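Home Forums New Posts Members Search Log In

Can a machine put my bench away yet?

benchdog_imelda wrote:

OK so I've been going back and forth with my brother-in-law on this since October and I want outside opinions. He says that within a couple of years there'll be an arm that picks up a shop at the end of the day. I say I'll be sorting my own screws until I retire. I've been messing with a simulated arm in the evenings (just on my desktop, I don't own the real thing) and I've set it up with the kind of junk I leave out every single night: hammer, mallet, clamp, a couple of trays, loose screws, tape. 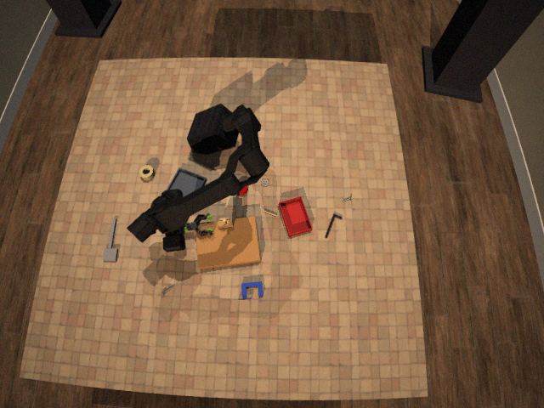
2 min read

So the job I gave myself is sorting. Screws and the little ring go in the red tray, block stays with the board, tools go off to the side. A kid could do it in 25 seconds. I've got 310 runs logged now and I'm still arguing with myself over what counts as a pass. If the screw ends up in the tray but the block got knocked off the board on the way, did it do the chore? My brother-in-law says yes. I say go tell that to my wife when I "clean" the kitchen.

Imelda Bautista
Girnton

---

plumb_and_level wrote:

I'm with you on the block. Half of cleaning up is not making a new mess. But 310 runs in a simulator doesn't tell me much. My shop floor has sawdust on it, the screws are greasy and something is always rolling under the table saw. Call me when it can find a 10mm socket.

---

Khoury wrote:

Gonna push back on that. The simulator is where you find out the dumb stuff cheap. I worked at Pusisbridge for a while, packing line, and we had a real arm that did 60 boxes an hour all day long without complaining. Everybody said it would never work there either.

---

plumb_and_level wrote:

Boxes! Same box, same spot, every time. That's my whole point. You never asked it to pick up a washer.

---

benchdog_imelda wrote:

Yeah, Khoury, I think boxes are a different animal. Big flat sides, you can grab one sloppy and get away with it. The long skinny stuff is what I worry about. With a hammer you have to decide where to take hold, and if you grab way out on the handle the head wants to swing down on you. And then the round things! I stuck a red ball in there too, just to be mean. 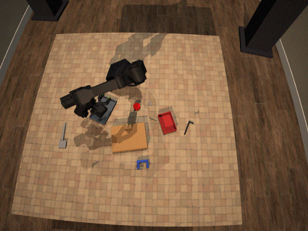

My rule for the ball is that it has to be sitting in a tray when the arm lets go and still be there when the run ends. I went with 90 seconds as the limit for a single item, which my brother-in-law says is cheating in the arm's favor. Maybe so! But I'm okay with slow. If it ran overnight while I was asleep I wouldn't care if it took till breakfast, as long as I came down to a clear bench and all my fingers.

---

tidyenough wrote:

Slow is fine by me too, I run a dishwasher for two hours and never think about it. What I won't do is tidy up FOR the machine first. I had a Clallix floor vacuum and I spent more time picking up cords than I ever did sweeping. It lives in the closet now.

---

Khoury wrote:

Fair about the cords lol. I still say sorting small parts into trays is closer than people here think. Folding a fitted sheet, no, not in my lifetime. But a bench?

---

plumb_and_level wrote:

A bench with nothing greasy on it, maybe. Imelda, try piling the screws up instead of spreading them out. Nobody leaves screws a foot apart.

---

benchdog_imelda wrote:

Ha, okay, that one stings a little. I'll do a batch with everything in a heap and post the numbers, good or bad. And I'm still failing it if the block falls off.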